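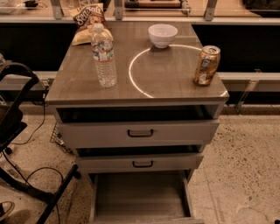 Chapter 6
Small Cabinets and Their Drawers

Terms in this chapter: carcass, drawer front, drawer box, runner, extension, stop, working surface, tipping load

A small cabinet does two jobs at once. It stores things inside, and it holds things on top. Most of the trouble people have with one comes from treating these as separate matters. The top fills up with whatever is in use that day, the drawers fill up with whatever was on the top last week, and after a while it is hard to say what the piece is for.

In Chapter 5 we looked at tall storage: wardrobes, pantry units and open shelving. The pieces in this chapter are lower. They stand beside a desk, a bed or a counter, and a person usually uses them while looking down at them. That changes what is easy to see and what is easy to reach. The back of a low drawer can be read like an open box, provided the drawer comes out far enough. The back of a low shelf can't.

6.1 Parts of a Small Cabinet

The body of the cabinet, without its drawers, is called the carcass. It has two sides, a back, a bottom and a top. The top is often made or finished differently from the rest because it takes the wear. A wood-grain top over a painted body is a common pairing, and the color break between the two helps the eye find the edge.

Each drawer has a front and a box. The front is what shows when the drawer is shut, and it carries the handle. The box is behind it: two sides, a back and a bottom panel. The box travels on runners fixed to the inside of the carcass. How far it travels is its extension. A drawer with partial extension leaves some of its box inside the carcass at all times. A drawer with full extension brings the whole box out.

The furniture designer Elfriede Meinecke, whose work for the Hagedorn workshop is discussed in Section 6.5, made it a rule to measure the opening before drawing the drawer. In her Padmont cabinet the inside of the drawer box is 320 mm wide, and the bottom drawer is 172 mm deep from rim to panel. She chose these sizes with folded kitchen towels in mind. The cabinet was later copied in other widths, and in the wider ones the towels slide about.

6.2 How Drawers Are Used 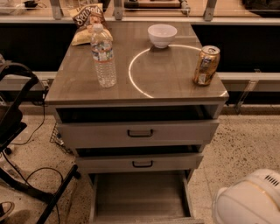

Extension decides how much of a drawer gets used. People tend to put things where they can see them, so a drawer that is opened only a little gets filled at the front and forgotten at the back. A gap of a few fingers is enough to drop in a pen or pull out a receipt, and it leaves the drawer in half shadow. Compare the middle drawer, open slightly with a dark gap above its front, with the lowest one, pulled out the farthest so that its bare bottom panel can be seen. The two have the same kind of job, but only the lower one could be packed with any plan as it stands. When you sort a drawer, open it as far as it will go before you put anything in.

There is a limit to this. A drawer that is pulled out moves weight forward, and a light cabinet with several loaded drawers open may tip. This is the tipping load, and it is worked out in Section 6.4. For everyday use, two habits cover most cases. Put the heaviest things in the bottom drawer, and close one drawer before opening the next. Where there are children in the home, the cabinet should also be fixed to the wall.

6.3 The Top as a Working Surface

A cabinet top is small, and small surfaces fill quickly. A bottle, a drink can, a bag of chips and a bowl will take up much of the usable space, even though none of them is large. They also behave differently. A bag can hang over the back edge without harm. A can near the side edge is easily knocked off by an elbow or a sleeve. Tall, narrow items such as water bottles belong toward the back, where an arm reaching for a handle won't catch them.

Glossy finishes wipe clean easily but show rings and crumbs. Matte finishes hide marks better and take longer to clean.

Before You Read On

Choose a small cabinet at home or at school. You will use the same one for every exercise in this chapter.

1. Measure the width, depth and height of the carcass. Record them in millimeters.
2. Open each drawer in turn and measure its extension.
3. List what is on the top now. Make the list again on Friday and compare the two.
4. Decide which items on the top have a place in a drawer. Leave them where they are until you have read Section 6.4.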